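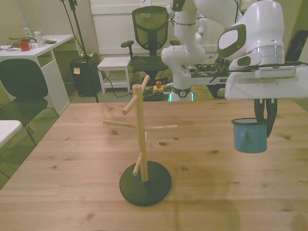 Mug Handling at Wada: Staff Gallery

Anlow began trials of robot arms for repetitive crockery work in January. Staff retain responsibility for checking, sorting and setting out each task.

A robot arm holds a light blue enamel mug beside the wooden mug tree.
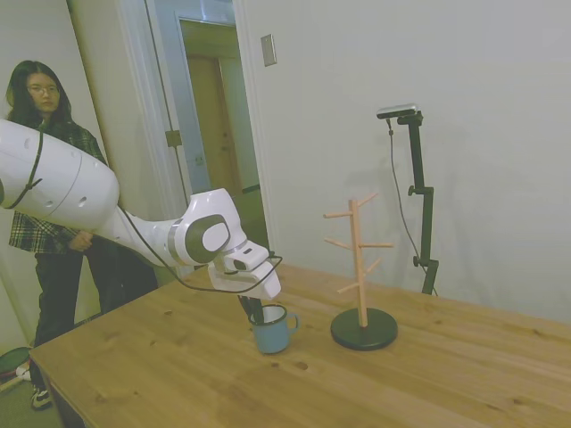 Will staff need new training?
All kitchen staff will attend two short sessions, arranged by Chiyo Takagi, on working safely beside the arms and stopping them when required. Hours and grades remain unchanged.

Gallery updated 17th July.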